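Shower enclosure

A shower enclosure is a set of panels and doors that closes off the space where a person showers and keeps water from reaching the rest of the bathroom. It may stand over a shallow tray, over a tiled floor with its own drain, or over the rim of a bathtub. The word is also used loosely for the whole unit, tray and fittings included.

History

Early indoor showers were mostly curtained. A ring or rail held a cloth sheet, and the water fell into a tub or a metal pan. Rigid screens appeared in hotels and bathhouses before they were common in homes, mainly due to the price of glass. Framed doors with patterned glass became a usual sight in private houses during the second half of the twentieth century. Clear safety glass and thinner frames followed.

In the town of Grirneck, the public bathhouse replaced its canvas curtains with framed glass cubicles over a single winter, finishing in December. The building later closed, and two of the cubicles are kept in the local museum.

Types

Enclosures are usually grouped by shape and by the way the door moves. A recess enclosure fits between three walls and needs only a door. A corner enclosure uses two walls of the room and closes the other two sides with glass. A quadrant is a corner enclosure with a curved front. A walk-in has one or more fixed panels and no door at all.

Doors may be hinged, pivoted, folding or sliding. Sliding doors take up no floor space when open and are often chosen for small bathrooms. Hinged doors give a wider opening – useful for anyone who needs help getting in – but the floor in front must be kept clear.
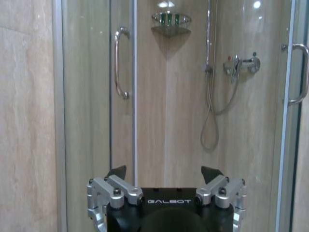
What kind of glass is used in a shower enclosure?

Most enclosures use tempered glass, which is heated and then cooled quickly so that it breaks into small, blunt pieces. Laminated glass is used less often.

Frames and seals

A framed enclosure has metal profiles around each panel. A semi-frameless one has profiles at the walls and sometimes along the top, and a frameless one relies on hinges and clamps. Wall profiles often have some side-to-side adjustment, which lets the installer correct for walls that are out of plumb. Flexible strips close the gaps between doors and along the bottom edge. These strips harden with age and are normally the first part to be replaced.

The Gunano range, sold in the Usuga area, includes a square model 963 mm wide, made to fit an older size of tray that is no longer produced. The same range has a folding door for openings of up to 1,000 mm.

Care

Hard water leaves white spots on glass as it dries. Wiping the panels with a rubber blade after use slows the buildup, and a mild acid such as diluted vinegar removes light deposits. Vinegar should be kept off marble and other limestone-based surfaces. Sliding tracks collect soap and hair and need to be cleaned out from time to time.

See also

Bathtub
Shower tray
Tanarel bathhouse
Wet room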